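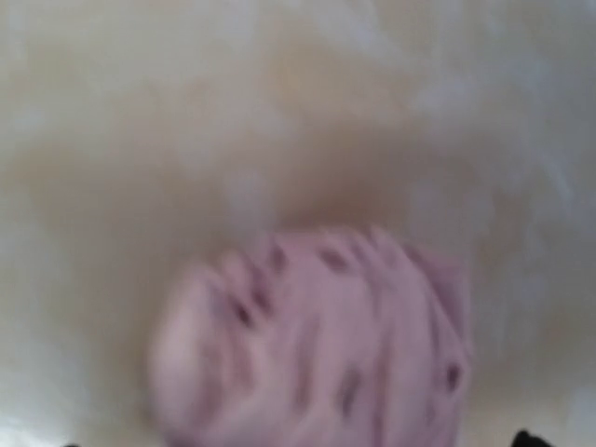

4. Recording a Series on the Grusmont Set-Top Box

1. Press GUIDE and highlight an episode of the program.
2. Press the red button twice. A series symbol appears beside the title.
3. Choose New Episodes Only to leave out repeats.
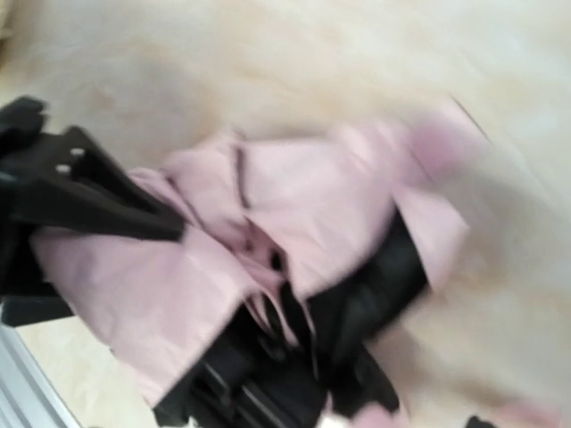 4. Press OK to save.

Note: The box stores up to 314 recordings - older episodes are not erased automatically.

Caution: Do not unplug the box while a recording is in progress. Wait 30 seconds after it ends.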